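## 4. Cables, clearances and the first dry run

By now you have a frame that stands up by itself and a pair of arms that don't. Chibuzor Osagie, who wrote the first version of this guide, called section 4 "the boring one." He then lost an evening to a power lead caught under a table foot, and the section got longer.

Read it through once before you plug anything in. The Tosh controller has no opinion about where your cables are.
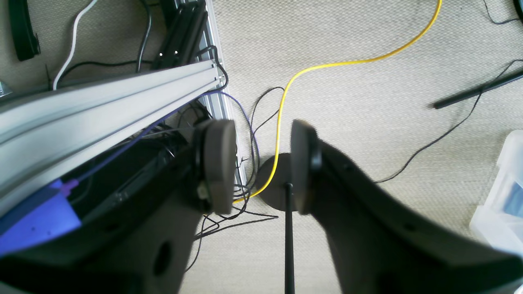
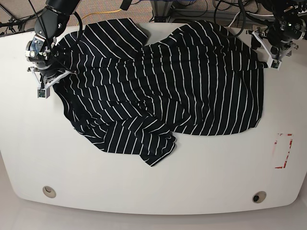 ### 4.1 Before power

1. Turn the main supply off at the wall. The switch on the Gornier box is a suggestion.
2. Trace every cable from plug to socket with your hand. Doing it by eye doesn't count.
3. Leave a service loop at each wrist. Swing the joint by hand to both ends of its travel; if the loop goes tight, give it more.
4. Tighten the frame bolts again. Yes, again.
5. Check that the fingertip pads meet squarely. If one sits proud, loosen its mount, nudge it and retighten.

**Note:** Builders at the Pisthorpe workshop label both ends of every lead. Builders at Pleltthorpe label one end and argue about the other.

### 4.2 First movement

1. Clear the floor inside the arms' reach, or at least tape the cables down.
2. Set the speed limit to 5 percent. It will look broken — leave it there.
3. Keep one hand on the stop button and send `home`.
4. Wait for status 561. Status 500 means the controller has lost an encoder, so go back to 4.1, step 2.
5. Run the open-and-close test on each gripper with nothing in it.

**Caution:** Fingers go nowhere near fingers. The grippers close on whatever is between them, and that includes you.

### 4.3 First cloth

Start with an old T-shirt you wouldn't miss. Stripes help, as you can follow a fold across the fabric and see which layer you've grabbed. Set grip force to 29 and raise it in single steps only if the cloth slips. If the arms pull against each other, press stop before reaching in to rescue the shirt.

Write the final grip value inside the controller lid, in pencil. You'll be changing it in May when the sweaters go away.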